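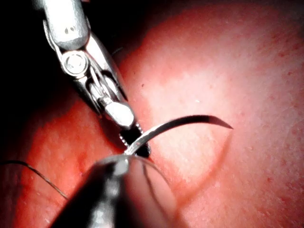 Maltuvard Suturing Project: End of Term Report
Melur Lumbantobing, Sisine team
August 7, 2024

When our team picked suturing back in May, we pictured ourselves finishing a whole row of stitches by summer, and oh, were we hopeful! What we have is a much better idea of how hard one stitch is, plus 93 recorded attempts, 21 of which we were happy with.

Our first headache was the handoff. The two tools have to come very close together, and a small error in either arm means the needle gets pushed sideways (we spent most of June on this, and I still dream about it).
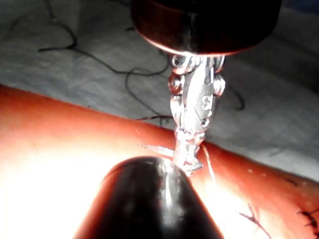

Figure 1. Tool tips meeting over the red tube.

After that we moved on to thread handling. Our planner, Allosero, treated the thread as if it weren't there, so we added a slower path that swings wide of any loop.

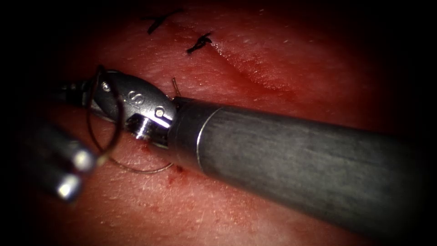
Figure 2. Needle and suture loop at the wrist, with two tied knots farther up.

Grasping the thread by itself is the part I enjoyed most. We tried opening the jaws wider before each approach, and the Szczepańska score, our own grading sheet for neatness, went up nicely on the next 24 runs. 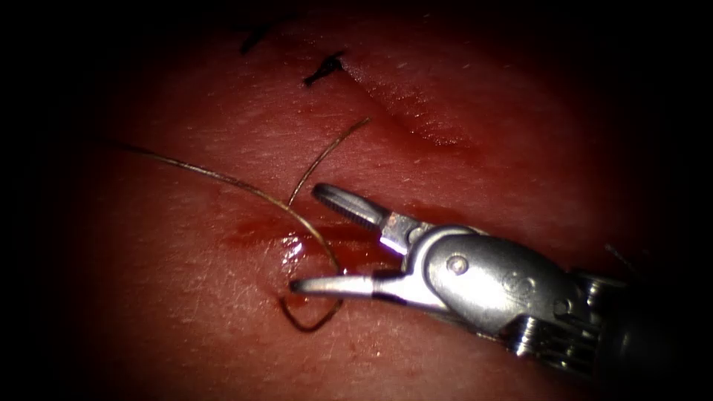 Figure 3. Jaws open around the thread over the incision.

Next term we'd love to work on knot tying, and to retune the wrist offsets before anybody touches the planner again.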